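Clirkell Arcade Stick, three months in

I should say at the start that I grew up on joypads, and that for most of my life an arcade stick was something other people owned. My cousin had one in the nineties, a great beige slab with suction cups that never held, and I was allowed to touch it at Christmas if I had washed my hands. So when Samah Benmoussa, who I play with most weeks, told me she was selling her spare Clirkell and would I like first refusal, I said yes before she had finished the sentence!

It's a full-sized stick, meaning it covers both knees and a bit more, with eight buttons in the usual curved layout and a square-gated lever on the left. There is a steel plate on the bottom and it weighs as much as a decent casserole dish. I mention that because the weight is the thing I like best about it. Cheaper sticks skate about when a match gets tense, and this one stays put, even on the slippery trousers I wear round the house.

The lever took some getting used to. For the first fortnight I couldn't do a dragon punch on the right-hand side to save my life, and Mahmoud Zerouali, who has been beating me since our student days, was kind enough to say nothing and simply jump at me over and over. After that something clicked (in my wrists, mostly) and now I find quarter circles far easier than I ever did on a pad. Charge characters still feel odd. I keep letting go of down-back a fraction early, which I'm told is a habit that goes away, though Mahmoud also told me the same thing about panicking.

The buttons are lovely. They are light, they are quick, and they make a cheerful clack that can be heard through two closed doors. If you share a house with somebody who goes to bed before you, think hard about this. I've fitted the quieter Van Damme set on the three bottom punches and kicks I lean on most, and they were a straight swap: pull the two clips, push the old button out, drop the new one in. It cured perhaps half the noise and changed the feel a little, softer at the bottom of the press, and I've left the rest alone for now.

You get 3 metres of cable, braided, with a proper locking collar where it meets the case. The little compartment at the back that is meant to hold the cable is too small for it, and I have given up trying to fold it in. A bag would have been nice. Mine lives on the bottom shelf with a tea towel over it, next to the light gun and the dance mat we don't talk about.

Inside, it's tidy. Four screws and the plate comes away, everything is on connectors, and you won't need a soldering iron unless you want to do something clever. I had it open on my brother's work table one afternoon in January and was done before the kettle had boiled twice.
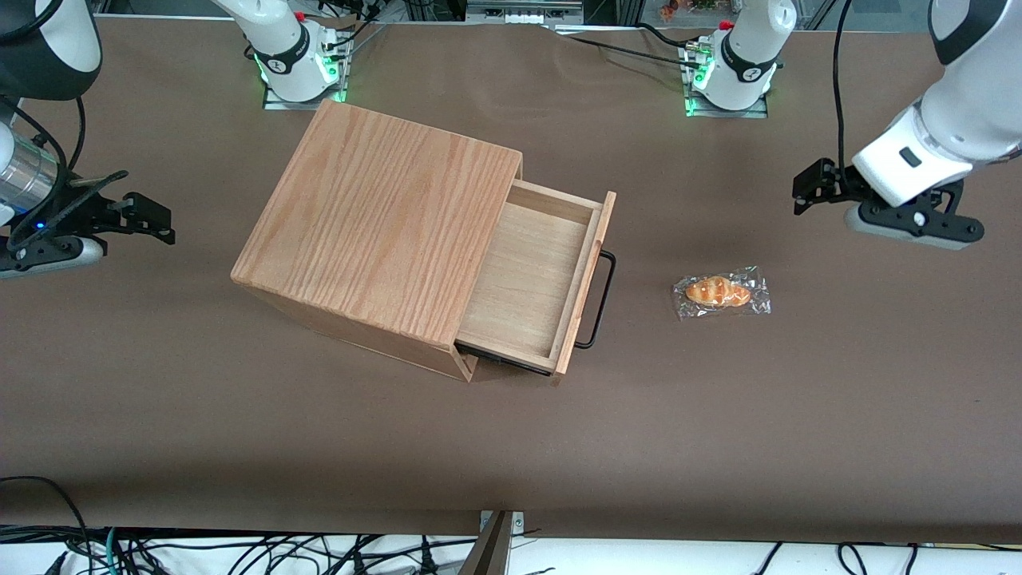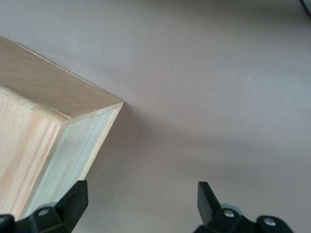

As for playing on it, I've used it for fighting games mainly, and for old shooters when I'm tired. In shooters it's a joy. Tapping the ship a hair to the left to slip between two bullets is the sort of thing a square gate was made for, and I cleared the second loop of my favourite one on 9 lives, a personal best by some distance. Platform games I'd leave to the pad. I tried one for an evening and walked off more ledges than I care to admit.

One real grumble. The button that swaps the lever between its modes sits on the top panel, within reach of a careless thumb, and there's no tournament lock. Twice I've knocked it mid-round and stood there like a lemon while Mahmoud helped himself. Samah says she put a square of tape over hers, and I've done likewise.

Would I buy it new? I think I would, if I played as often as I do now. If you only bring out the fighting games when friends are round, the smaller Vurkent is lighter on the knees and the cupboard, and I enjoyed the evening I spent with one, though its lever is looser than I'd like. The Clirkell is staying with me, and Samah has already been told she can't have it back.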